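Joltwood Neighborhood Association
Minutes of the March meeting

Called to order at 7:05 p.m. by Marlene Sauerland. Notes taken by Wolfram Hellwig. The February minutes were approved after one correction: the gate on Teuber Lane was reported as stuck, and we had written "stolen."

Newsletter and website

Marlene asked again whether anyone reads the newsletter. The last mailing went to 619 addresses and brought in four replies, two of them asking to be taken off the list. Wolfram said a low reply count doesn't prove people aren't reading. Marlene said it doesn't prove they are, either. The newsletter stays as it is through summer, with no extra pages.

Parking app proposal

Tekurus has offered a six-month trial of its parking app for the streets near the ball field. Their flyer says drivers will find a space in half the time. Several members wanted to know half of what time, measured where, and by whom. The flyer doesn't say. The trial is free, but the draft agreement renews by itself and the fee after that is left blank.

Wolfram pointed out that the app can't make more spaces. On game nights every spot is full by six, and a phone telling people so won't help them much. A member from the corner of Teuber Lane said she would try it anyway, as things can't get worse. Marlene said she had heard that about the speed bumps.

Motion to ask Tekurus for its numbers and a filled-in fee before going any further. Passed.

Spring rummage sale

Table rental will be $5 for residents and $50 for businesses. There was a long exchange about whether a person who sells candles from her kitchen is a business. No agreement. She will pay the resident price this year and the question comes back in the fall.

Last year's sale was called a great success in the newsletter. Wolfram went through the receipts and found that once the tent, the permit and the doughnuts were paid for, we cleared less than the cost of the signs. He would like the word "success" left out until the money is in. The tent will not be rented again. If it rains, the sale moves into the hall.

The hall has felt-like lettering and black backdrop fabric that can go behind the tables. Marlene doubts that decoration sells anyone's old lamps, but it costs nothing to use, so there was no objection.
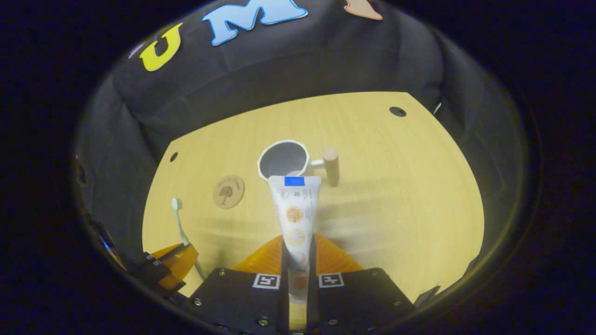 Tree trimming

The Plodetti company quoted for the maples along the creek path. Their letter says all of the trees are "at risk." Asked by phone what they were at risk of, the office said it would call back, and has not. Two members think the big maple by the footbridge does look bad on the north side. The others were not convinced that the whole row needs work. Wolfram will get a second quote from a firm that doesn't also sell the replacement trees.

Creek path lights

The city has again promised working lights by summer. This is the same promise as last year, in what looks like the same letter. Marlene will write back and ask which summer. No money will be set aside on our side until a crew shows up.

Other business

A resident asked for a dog waste station near the footbridge. The last one was emptied twice and then left alone. Held over until someone signs up to empty it.

Request for a suggestion box: turned down. The old one is still in the hall closet, and the key is missing.

To do before the next meeting

Marlene: letter to Tekurus, letter to the city
Wolfram: second tree quote, full receipts from last year's sale
Both: wording for the table rental form

Adjourned at 8:50 p.m.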